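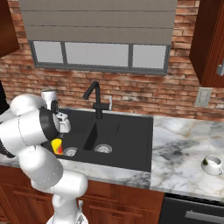 Most of what we send back from the Nenetska kitchen set comes down to the sink. New contributors love the sink. It has two basins, a faucet to bump into and a rim that catches things, and every one of those has eaten somebody's afternoon. A cup standing close to the front-left corner of the left basin, like the yellow one under the gripper, leaves the fingers very little wall clearance on two sides. We want those examples. We also get asked the same questions about them every Wednesday, so we wrote the answers down.

What is an episode?

One attempt at one instruction, from the moment the arm starts moving until you press Stop. If you pick up the cup, put it down and then decide to have a go at the other cup as well, you have made one episode and one nuisance. Press Stop between them.

How many do I need to record?

A full contribution is 80 accepted episodes per task. Accepted is the word people skip. You can upload in batches of 10, and we would much prefer that to receiving the lot at midnight before the deadline.

Do I need a real robot?

No. The kitchens are simulated and run in the Maltex client. You steer with a controller or a mouse. The mouse works fine, in the sense that a spoon works fine for digging a pond.

Can I keep an episode where I missed the first grasp?

Yes, please. Back off, line up again and carry on. The policy will miss plenty of grasps of its own, and it has to learn the second try from somebody. Tag the episode "recovery" before you upload.

What about one where I dropped the cup and it rolled out of reach?

Tag it "failed" and send it anyway. Failed episodes don't count toward your total, but they go into the set we use to train the success checker. Deleting them makes you look more skillful and makes the checker worse.

Can I do the same pickup over and over? I'm getting really good at it.

We noticed. The client reshuffles the start positions after every episode, and there is a button that turns this off for practice. Leave it on while recording. We once received a whole batch in which the cup never moved a hair between episodes, and the model trained on it could pick up exactly one cup in exactly one place.

Should I move slowly?

Move the way you would with a full mug near a laptop. Very slow episodes fill up with frames where nothing happens, and the policy learns to hover. If you need to think, think before you press Start. Any pause longer than 9 seconds gets flagged for review.

The instruction says "pick up the cup" and there are two cups. Which one?

Skip it and report the prompt. An instruction should name a color or a place whenever there is any doubt, and some of the older prompts don't. Please don't guess — half of you will guess one way and half the other, and the model will take the average and reach for the counter in between.

The gripper went through the side of the basin. Is that bad?

It's bad for physics. Discard the episode and send us the log. This was mostly fixed in the last Maltex update, a phrase we have now used for two updates running.

Who checks my episodes?

The success checker goes first, then 2 reviewers at Hosisby. If they disagree, it goes to the Intarasuk group, who wrote the task definitions and can tell you at length what "in the basin" means.

Why was mine rejected with the code "early stop"?

You pressed Stop while the object was still in the gripper on a task that asks you to put it down. Open the fingers, lift clear, then stop. This is our most common rejection, and the tooltip that explains it is on the wrong button. A ticket is open.

Can I redo a rejected batch?

Yes, for as long as the task is open. Only the rejected episodes need redoing, and the client will queue them for you under My Batches.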